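4 Setting up the shared room

4.1 Before you start

This section covers the placement of furniture, the network table and floor cables in a single-room Trelier layout. It assumes that the desks have been assembled as set out in Section 3 and that the round table top has been fixed to its base. Allow 90 minutes for two people.

You will need:

Tape measure
Felt pads, self-adhesive
Soft broom or vacuum with a brush head
Low-tack masking tape
Cable clips or a flat cable cover
Level

CAUTION: Do not drag furniture across a finished plank floor. Lift each piece at both ends. Grit caught under a leg will mark the finish, and marks on a dark gloss floor cannot be polished out by hand.

4.2 Preparing the floor

1. Sweep or vacuum the whole floor, including the strip along the walls.

2. Wipe up any residue with a damp cloth and let the floor dry fully.

3. Fit felt pads to every table, desk and chair leg. Press each pad for a few seconds. Castors on office chairs do not take pads – use a chair mat if the castors are hard plastic.

4. Find the centre of the room by measuring wall to wall in both directions. Mark it with a small cross of masking tape.

Note: Measure from the face of the wall, not from the skirting board. Brick and other uneven walls should be measured at table height.

4.3 Placing the round table

1. Carry the table to the tape mark with the top level. Do not lift it by the rim alone.

2. Lower the base over the mark and check the top with the level in two directions.

3. Adjust the feet until the top sits flat. Half a turn is usually enough.

4. Walk once around the table. If you have to turn sideways at any point, move the side desks closer to the walls before going further.

5. Place fixed items, such as a flower pot or a microphone stand, towards the far edge. Keep the near side clear for work done standing up.

Note: A stand with a ring base must rest fully on the table top. No part of the ring may overhang the rim.

4.4 Placing the desks and shelving

1. Set one desk along the left side of the room and one along the right. Leave 17 mm between the back edge and the wall for cables.

2. Stand the open shelving unit against the end wall, in line with the round table. Secure it with the bracket supplied. Brick needs a masonry plug, which is not included.

3. Place chairs last. Leave them clear of the line between the door and the round table.

CAUTION: Load the lowest shelf first. Do not put anything heavy on the upper shelves until the bracket has been tightened.

4.5 Network table and cables

1. Place the small side table near the shelving unit and set the router on top, with the antennas upright.

2. Run the cable from the router straight down to the floor before turning it towards the centre of the room. Do not stretch it between table tops.

3. Fix permanent runs with clips or a cover. Cables in use only for the length of a session may lie on the floor, provided that each has enough slack to follow the person using it.

4. Keep black cables off dark flooring where people walk, or mark them with tape. They are hard to see against the planks.
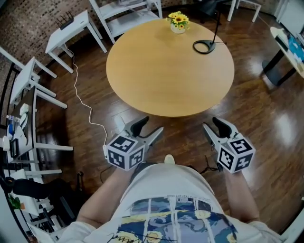

Figure 4-2. Round table in position, with router on side table and white cable run across the floor.

5. Stand at the near side of the table and take one step back. If a cable is under your foot, reroute it.

CAUTION: Bright reflections on a polished floor can hide a cable. Check the runs again with the room lights on and the blinds as they will be during use.

4.6 Final check

Table top level and stable
Felt pads on all fixed legs
Shelving bracket tight
Router antennas clear of the wall
Tape mark removed

Recheck the felt pads each May and replace any that have worn thin. Replacement pads are listed in the Trelier parts sheet under item 539. For wall fixings not covered in this section, contact Radwa Belhaj at the Cifuentes service desk before drilling.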